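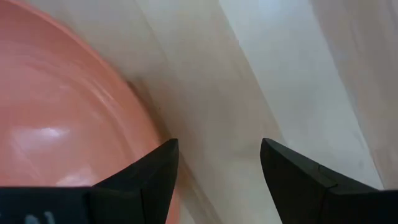 Louça colorida na mesa de madeira: como combinar?

Oi, gente! Estou montando a mesa da cozinha nova e apaixonada por louça colorida. Já tenho uma tigela rosa-salmão bem brilhante, um copo laranja de plástico, um garfo de cabo rosa e outro talher de cabo alaranjado. A mesa é de madeira clara, daquelas de tiras em vários tons de mel. Minha irmã acha que vira festa infantil, eu acho lindo! Ponho toalha ou deixo a madeira aparecer? E planta no meio, pode?
Leonilde Carvalho
10 de setembro

Deixa a madeira aparecer, Leonilde! Rosa e laranja são vizinhos e ficam uma delícia em cima do tom de mel. 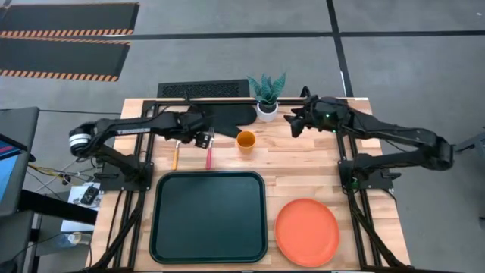 A suculenta de folhas listradas em vasinho branco eu deixaria no fundo, no centro, com o copo laranja um pouco à frente. O verde segura as cores quentes e sobra espaço para os pratos. Se quiser pano, um jogo americano cru já resolve. Eu comprei 2 na Samari em agosto e uso direto (lavam superbem!). Só passa óleo mineral na madeira de vez em quando, que molho de tomate mancha mesmo.
Maribel Quintero

Toalha branca. Na minha casa sempre foi assim e combina com tudo. Cuidado com espinho se tiver criança.
Evangelista27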